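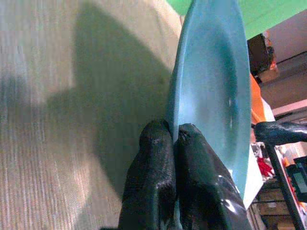 How to Make a Paper Bead Garland Without Losing the Will to Craft

Paper beads are what you make when you own too many magazines and too few hobbies. I have been rolling them for years, and the garland over my desk holds 1,148 of them, a figure I know only because my niece Soledad wanted to be paid by the bead.

You'll need:

Old magazines or wrapping paper
A metal ruler and a craft knife
A glue stick
A thin knitting needle or a bamboo skewer
Clear varnish and a small brush
Waxed cotton cord

Step 1: Cut the triangles
Mark long, skinny triangles across the page, an inch wide at the base and tapering to a point at the far end. A wider base gives you a longer bead. A longer triangle gives you a fatter one. Glossy pages roll tightest. Newspaper will work, but your beads will be gray and so will your thumbs.

Step 2: Roll
Put the triangle face down and lay the needle across the wide end. Make one full turn before any glue goes near it, or you will be the owner of a very decorative knitting needle. Run the glue stick along the rest of the strip and keep rolling, with the point centered as you go. If it drifts to one side, unroll and try again. If it drifts again, call it "organic" and move on.

Step 3: Dry
Slide each bead off and leave it for an hour. My first batch went straight from needle to varnish, and every one of them slowly uncurled overnight like a fern.

Step 4: Varnish
Thread the beads on a skewer with small gaps between them and prop the ends on two jars. Brush on two thin coats and let the first dry fully. One thick coat drips, and the drips set into little feet.

Step 5: String
Cut your cord a foot longer than you think you need, then add a bit more. Tie a knot, add a bead, tie another knot, and so on until the cord or your patience runs out. A mantel-length garland takes me up to 700 small beads when I loop it in rows. For a single strand with knots between, 21 large ones make a good start.

Leftover beads go on zipper pulls, lamp chains and gift tags. Store spare cord on a bobbin, or in a drawer where it can tie itself to the scissors.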